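## 3. Die Schublade als Zwischenlager: Wohin Batterien im Haushalt verschwinden

Als ich mit diesem Kapitel anfing, wollte ich eigentlich über Sammelboxen im Supermarkt schreiben - und bin dann in den Küchenschubladen hängen geblieben.
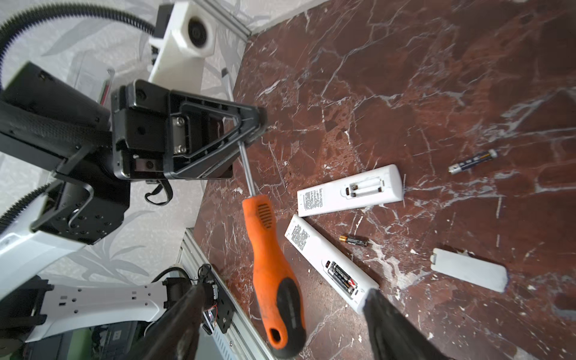 Die Sammelboxen kommen trotzdem vor, keine Sorge, aber erst in Abschnitt 4. Vorher muss ich von dem Weg erzählen, den eine Gerätebatterie zurücklegt, bevor sie überhaupt eine Box zu sehen bekommt, und der ist länger, als ich in meinem Antrag geschrieben hatte (dort stand noch ein einziger Pfeil von »Nutzung« nach »Rückgabe«, den ich heute nur mit roten Ohren anschaue).

### 3.1 Wen ich gefragt habe

Die Daten stammen aus dem Projekt Stadivura, und zwar aus der zweiten Befragungswelle im Oktober. Teilgenommen haben 212 Haushalte, der größte Teil davon in Sullulside, einem Viertel mit vielen kleinen Mietwohnungen und erstaunlich großen Küchen. Ich habe die meisten Gespräche selbst geführt, fast immer nach 18 Uhr, wenn die Leute zu Hause waren und gerade gekocht wurde. Dass ich dabei regelmäßig mitgegessen habe, hat der Methode vermutlich nicht geschadet. Meinem Zeitplan schon.

Gefragt habe ich offen: Wo liegen bei Ihnen gerade Batterien, die in keinem Gerät stecken? Danach durften die Leute suchen gehen, und ich bin hinterhergelaufen. Insgesamt kamen so ungefähr 800 lose Zellen zusammen, vor allem AA und AAA, dazu Knopfzellen in Eierbechern, Filmdosen und einmal in einer Zuckerdose, die zum Glück schon lange keinen Zucker mehr enthielt.

### 3.2 Drei Zustände statt zwei

In der Literatur wird gern zwischen vollen und leeren Batterien unterschieden. Das leuchtet ein, bis man vor einer Schublade steht! Meine Gesprächspartnerinnen und Gesprächspartner kannten nämlich noch einen dritten Zustand, für den sie ganz unterschiedliche Wörter hatten: »die gehen noch«, »die Halben«, »die für die Fernbedienung«. Von den losen Zellen wurden 372 so eingeordnet. Nur ein kleiner Teil davon war jemals mit einem Messgerät in Berührung gekommen, das Urteil beruhte meist darauf, dass ein anspruchsvolleres Gerät (Taschenlampe, Blutdruckmesser, Spielzeugauto) damit gestreikt hatte.

Die Fernbedienung nimmt in diesem System eine Sonderstellung ein. Sie braucht wenig Strom und meldet sich spät, also bekommt sie, was andere Geräte nicht mehr wollen. Eine ältere Dame nannte ihre Fernbedienung »das Altersheim«, und ich habe den Ausdruck seitdem nicht mehr aus dem Kopf bekommen. Weil so oft getauscht wird, leidet auch die Mechanik: Rastnasen brechen, Deckel wandern ins Nirgendwo, Klebeband übernimmt. Eine weiße Fernbedienung ohne Batteriedeckel, wie sie in Abb. 1 gleich doppelt auf dem Tisch liegt, ist für mich inzwischen ein so vertrauter Anblick, dass ich bei geschlossenen Fächern misstrauisch werde.

### 3.3 Das Schraubendreherproblem

Ganz anders sieht es bei Geräten aus, deren Fach verschraubt ist. Bei Kinderspielzeug hat das gute Gründe, gerade wegen der Knopfzellen, und ich will daran auch gar nicht rütteln. Für den Verbleib der Batterien hat es aber Folgen: Wer erst Werkzeug holen muss, verschiebt den Wechsel. In 40 Haushalten lag mindestens ein verschraubtes Gerät mit einer Zelle, die nach Auskunft der Bewohner seit Langem leer war. Auslaufschäden haben wir in dieser Welle leider nicht systematisch erfasst, das ärgert mich bis heute.

Borislav Grgić, mit dem ich die Kodierung gemacht habe, wollte diese Fälle zuerst unter »Vergessen« ablegen. Ich fand das zu streng. Die Leute wussten ja sehr genau, wo die Batterie steckte, und manche haben sich bei mir regelrecht entschuldigt. Wir haben uns nach zwei langen Nachmittagen auf »aufgeschoben« geeinigt und alle Interviews noch einmal durchgesehen (danke, Borislav, ich schulde dir mindestens ein Abendessen).

### 3.4 Was die Behälter verraten

Zum Schluss noch etwas zu den Gefäßen, in denen gesammelt wird. Der Entsorger Rimedik hatte in Sullulside kleine Pappschachteln verteilt, die man aufstellen und später samt Inhalt abgeben sollte. Ich habe etliche davon wiedergefunden, gefüllt mit Gummibändern, Teelichtern und Ersatzknöpfen. Die Batterien lagen daneben. Besser angenommen wurden durchsichtige Gläser, vor allem leere Honiggläser der Marke Tomoana, die dort im Laden an der Ecke verkauft werden und einen weiten Hals haben. Ob es am Hals liegt oder daran, dass man den Füllstand sieht, kann ich mit meinem Material nicht sauber trennen.

Auffällig war außerdem, wie selten ein Glas wirklich voll sein musste, bevor es das Haus verließ. Der Anlass kam fast immer von außen: ein Umzug, Besuch von den Schwiegereltern, ein Kleinkind, das plötzlich an die Schublade heranreichte. Für die Auswertung der Rückgabemengen im nächsten Abschnitt habe ich diese Anlässe deshalb als eigene Variable aufgenommen und die Größe des Behälters nur noch als Kontrollgröße mitgeführt.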